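Recording demos for PC teardown: wrist camera loses the task when I teleoperate
Gornora Help > Robot arms > Teaching and demonstrations
Asked Sunday, July 23, 2023

I'm using two arms to record demonstrations of work inside a desktop tower. I drive them with the Momamen leader handles and save wrist and side video together. So far I have 133 episodes. Playback is fine. The trained policy gets over the case, goes down between the ribbed walls and then hunts left and right before it closes.
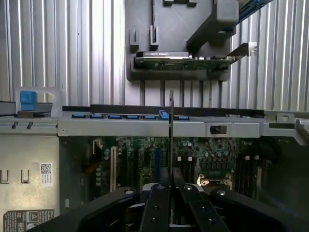 Wrist view inside the tower, fingers over the motherboard.

I drive mostly by looking at the side monitor. Is that the problem, or do I just need more episodes? The Jillcombe guide says 2,000 but it doesn't say for what kind of task.

3 answers

Answer 1 (accepted)

Driving from the side monitor is probably most of it. You are using information the wrist camera doesn't have, so the same wrist picture ends up paired with different moves. What worked for us:

1. Drive from the same views you record. Put the wrist feed on the big screen and keep the side view small.

2. Start every episode with the case in the same spot, then move it a little once the policy works. Parts you have taken out count too. A drive carrier standing next to the case is something the arm has to clear, and it changes the side view.

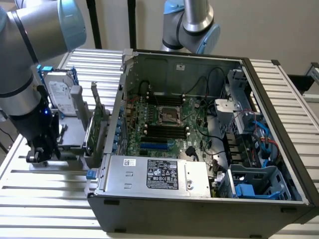
3. Pause for 16 frames before closing the fingers. Trim any longer pauses.

4. Throw out episodes where you missed and went back in, at least for the first training run. Add some back later if you want it to learn to recover.

Try 5 clean ones first and watch them back with only the wrist video. If you can't tell where to go next, the policy can't either.

Answer 2

More data. We had the same thing in January and it went away.

Answer 3

Check the time offset between the cameras and the joint log. On the Hsueh driver the default buffer is too long and the video lags behind the arm. Hunting from side to side is what I got too. Set the buffer to one and record again, the old episodes can't be fixed unless you saved raw timestamps.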